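Lost and found, sorted by the pair

Nabila Pattinasarany started keeping other people's gloves in May, when the ski season was over and the lost property from the Inbridge rental shop had to go somewhere. The first delivery was 146 gloves in trash bags. Her project, Mandico, matches what it can, cleans it and passes it on to families before the next winter.

"Most people think the washing is the big job," she said. "It's the pairing. You can wash a glove in any order you like, but you can't give a child one glove."

She works at a plain wooden table and handles a few gloves at a time. Knitted ones are laid flat so the cuffs can be compared. Padded ones go to the back until the knitted ones are done.

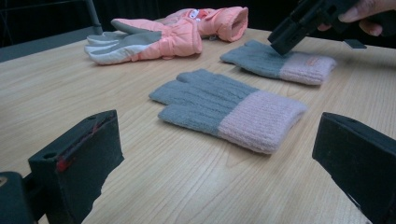 Cuffs are where she looks first. Two gloves in the same yarn can still come from different sets, she said, and the ribbing will usually show it. After that she checks for a label and compares the length of the fingers. Padded gloves are slower because the stuffing shifts with wear, and a left and a right from the same pair can end up looking like different sizes.

Yaw Osei joined her two years ago after running the coat room at the Loltano skating rink. He does the packing and keeps the list. Last winter the two of them gave out 300 pairs and had 23 single gloves left over.

"I don't throw the singles away," Osei said. "We had one sit on the shelf for a whole season, and then the other one came in from Ots with a box of hats."

Their bins are clear plastic, a change Osei asked for. Before that they used cardboard boxes with the contents written on the side, and the writing was often out of date. Gloves now go in flat, with the fingers all pointing the same way.

"If they're thrown in, you take the whole bin out to find one," he said. "Then you have to do the table over again."

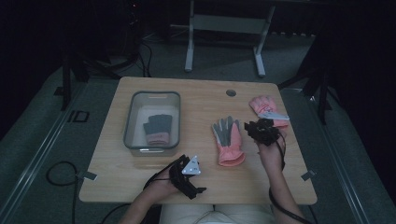

Gloves at the sorting table, with one in the bin.

Pattinasarany would like to reach 600 pairs this year. She needs more shelving first, and more small sizes. Adult gloves come in steadily, she said, but children's mittens are hard to get in good condition, and the ones with a string attached are gone the same day.

Gloves can be left at the Mandico counter during opening hours. Singles are accepted.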